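## Chapter 2: After the Harvest — How Fruit Keeps, and Why It Doesn't

Start here: a picked fruit is still alive. It breathes. Takes in oxygen, gives off carbon dioxide, water and heat, and burns through its own sugars to do it. The tree was paying the bills before. Now the fruit lives on savings.

Everything in this chapter comes back to that one fact. Cold storage, waxing, airflow, the little stickers with dates on them at the Nedby packing shed — all of it is about slowing the breathing down without stopping it. Stop it and the fruit dies, and dead fruit rots.

**Words you will need:** respiration, climacteric, ethylene, cuticle, chilling injury. Definitions are in the back. Learn respiration and ethylene first, the rest can wait until section 2.3.

### 2.1 Two kinds of ripening

Growers split fruit into two groups.

*Climacteric* fruit keeps ripening after picking. Apples, pears, bananas, peaches, tomatoes. Breathing rises sharply at some point, ethylene rises with it, starch turns to sugar, flesh softens. You can pick these a bit early and let them finish on the way to market.

*Non-climacteric* fruit does not. Oranges, grapes, cherries, strawberries. What you pick is what you get, more or less. An orange may change color in storage but it won't get sweeter. Pick it sour, sell it sour.

The trouble starts when the two groups share a space. Apples make a lot of ethylene. Oranges make very little, but they do react to it — the green button at the stem end browns and drops off, and mold gets in through the scar.
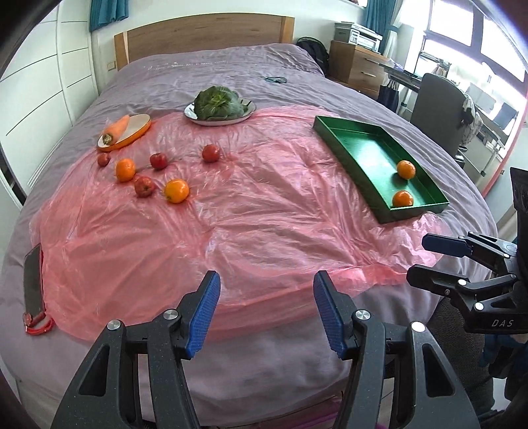

*Fig. 2.1. Apples and oranges together. One climacteric, one not.*

In an open room this matters very little. Air moves, the gas thins out. In a closed truck it matters a great deal. Laine Lill, who ran the cold rooms at Cuevas for most of her working life, kept a rule painted on the door: NO APPLES WITH ANYTHING. She lost a load of citrus once to a mixed shipment and never got over it. Her notes from that winter are used in the exercise at the end of section 2.4.

Ask yourself before reading on: which fruits in your kitchen right now are climacteric? Write them down. You will need the list.

### 2.2 Water loss

Fruit is mostly water, and it wants to leave. The skin is what holds it in, or really the waxy layer on top of the skin, the cuticle. Washing takes some of that natural wax off. Packers often put a thin coat back on. Too thick and the fruit can't breathe, and you get off flavors, a sort of boozy smell. Too thin and it shrivels.

Things that speed up water loss:

- dry air
- warm air
- moving air (yes, the same airflow that clears ethylene — more on this trade-off below)
- scratches and stem punctures
- small size, becuase small fruit has more skin for its weight

Worked case. The Mirkis co-op weighed 82 crates going into storage in March, then weighed the same crates coming out. Half had a liner, half had none. Total loss in the lined crates was 133 pounds. The unlined ones lost 800. Same room, same fruit, same number of days. The liners paid for themselves on that one lot.

But note what the co-op did not measure. A liner traps moisture, and if the fruit goes in warm it sweats, and sweat feeds mold. Weight is only one column. Always ask for the rot count too.

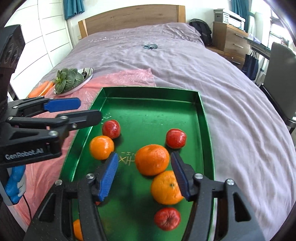 So cool first, then line. That order is worth a mark or two on any test. Most sheds get it right in the slow months and wrong in the busy ones, when crates come in hot from the field at four in the afternoon and everybody wants to go home.

### 2.3 Cold, and too much of it

Lower temperature, slower breathing. For most apples you can go almost to freezing and they're happy. Oranges, less so. Hold some citrus too cold for too long and the peel pits and turns brown in patches. That's chilling injury. It often doesnt show until the fruit warms up again, in the store, when it is somebody else's problem.

The Zirkance variety used in our lab sessions is a tough one, a late apple with thick skin, good for beginners. Don't judge other apples by it.

Before going on to 2.4, do the following:

1. Take the list from section 2.1. Mark each fruit as cold-safe or cold-sensitive. Guess if you have to.
2. Put an apple and a green banana in a paper bag. Put a second green banana in a bag alone. Fold both bags shut and keep them side by side.
3. Check both bags every morning. Color, softness, smell. Keep the notes, we use them in Chapter 3.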